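Color for Small Rooms, Handout 4: Walls, Floors and Doors
28 November 2021 – by the course tutor, Kuldale Evening Classes

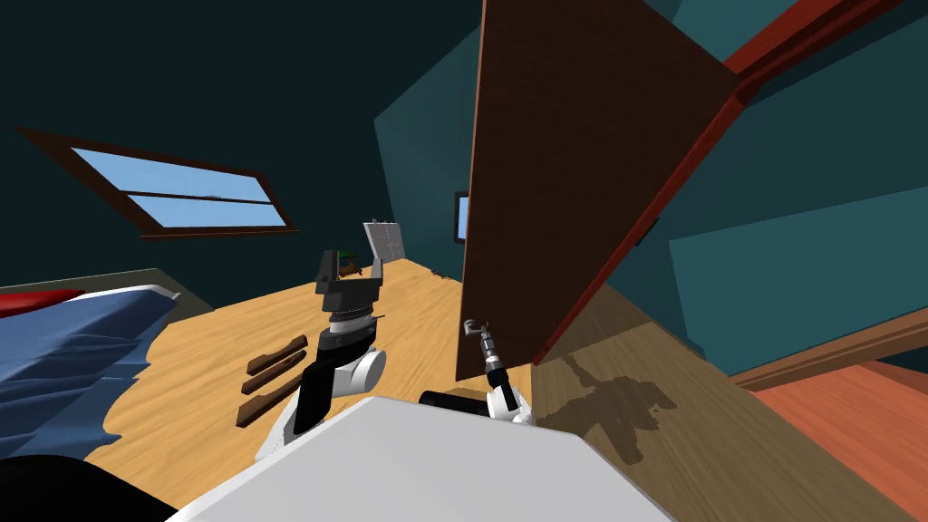 Welcome back, everybody, and thank you for all the paint cards you brought in last time (my kitchen table has disappeared under them!). This week we leave single colors behind and think about how the big surfaces in a room get along together. Most of us pick a wall color by holding a little card up against the wall, and then we're surprised when the finished room feels like somewhere else entirely. The card has only had the wall for company, you see, while the real paint has to live with the floor and the woodwork every day of the week. Take teal-blue walls over a light wooden floor, with a big brown door in the same room: the blue is cool, both woods lean warm, and each one makes the other look stronger than it would alone. Put that same blue over gray carpet and I think you'd find it a good deal quieter, maybe even a bit chilly.

Warm next to cool

Colors that sit far apart on the wheel push each other forward. Blue and orange are the pair we all learn in school, and plenty of wood is really a soft, brownish orange once you start looking at it that way. So if you love your floor and want people to notice it, a blue or blue-green wall will do a lot of the work for you. If you're less fond of it, try a wall in the same warm family, such as oatmeal or a sandy pink, and the floor will settle down.

Light and dark

We spent so long on hue in August that I'm afraid I let this part slide, and it matters just as much. Squint at your room until the colors go muddy. What's left is the pattern of light and dark, and that pattern decides where your eye lands first. A dark door on a pale wall will be noticed before anything else. The same door on a mid-tone wall is gentler company. My own hallway at Morkier Street had a nearly black door for years, and I was forever wondering why the place felt so short!

How much of each

Please don't feel you need equal amounts. A room where one color clearly leads is restful to sit in, and the second can be much smaller – a rug, a chair, the trim. I keep my brightest color to 10 percent or less, but I'm a cautious soul and you may well be braver.

For next time

Paint a large sheet of paper with your test color and stand it on the floor against the wall. Look at it at breakfast and again under your lamps, and jot down a word or two each time. The Noonan workbook has a good chart for this on page 38. Bring the sheet along, even if you hate it.

Comments

penier_road: Tried the squinting on my living room and the bookcase is all I can see now. Is there a cure, or do I paint it?

Tealfan: Does the part about wood hold for very dark floors too? Mine is almost black.

Course tutor: Less so, I'd say – there's not much orange left in it by then. Bring a photo and we'll look together.

Questions to the front desk, Kuldale Evening Classes. © 2021. Back to top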